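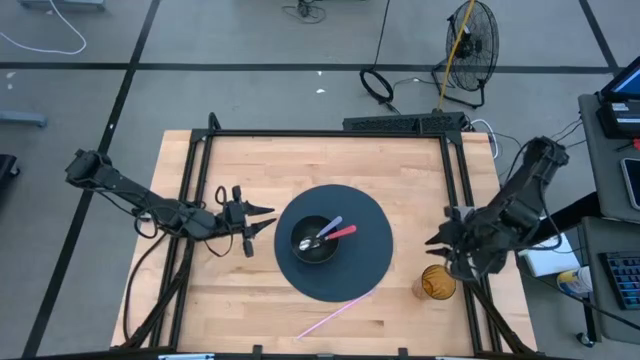 *Figure 1. Two-arm table-clearing station, with bowl, spoons, straw and glass on the work surface.*

## Unit 3: Working rules for shared tabletop cells

Course notes, Applied Robotics Practice. Prepared by Keerthana Marar, with corrections from Tamás Fekete.

Read these notes before your first booking. The risk assessment template is a separate document and you need both.

### 3.1 Which documents apply

ISO 10218 covers industrial robots in two parts, one for the robot and one for the system it is built into. ISO/TS 15066 adds guidance for collaborative operation. A small arm on a bench still needs a risk assessment of the whole application, including the gripper, the objects it handles and the task. A blunt spoon and a drinking glass are different hazards when held by the same gripper.

### 3.2 Floor and access

- Tape on the floor is a marking. It doesn't stop anyone and can't be listed as a guard.
- Stay outside the line while the arms are enabled.
- Cables on the floor are assessed as a trip hazard along the route people walk, including the route to the stop button.
- Fans, tubs and boxes near the table go on the station drawing. If one is moved, the drawing is changed the same day.

In Figure 1 there is black tape on the floor, a coil of cable beyond the table and a floor fan behind it. Mark these on your own copy of the drawing as practice.

### 3.3 Arms and cables

Cable loops on a moving arm need enough slack for the full range of every joint and no more than that. Check them with the arm at both ends of its travel, at low speed. Look for loops that could catch on a rail, a clamp or the other gripper. In the figure, one loop stands up beside the left gripper and another hangs under the same arm.

Where two arms can reach the same point, the assessment must cover arm-to-arm contact. Wafula Kirui's group sets a minimum gap of 40 mm between grippers in software. Use that figure unless your supervisor signs off another one.

### 3.4 Objects on the table

1. Record each object on the task sheet before enabling.
2. Start breakable items clear of the gripper's approach path. The glass in Figure 1 is very close to the right gripper, so a plan for this layout has to deal with it first.
3. Thin items such as straws are logged separately. Grip force settings for a bowl don't carry over.
4. Broken items: stop, isolate, then clean up.

### 3.5 Records

Log sheets go in the Bimari folder under your station number. Use form 681. The older Pruneo form has no field for cable checks and will be returned.

### Exercise for the tutorial

Write one page on Figure 1. Identify three hazards, give the clause or section you would look under, and propose a control for each. Emmanuel Shirima will mark these. Submit by June 14, 2024.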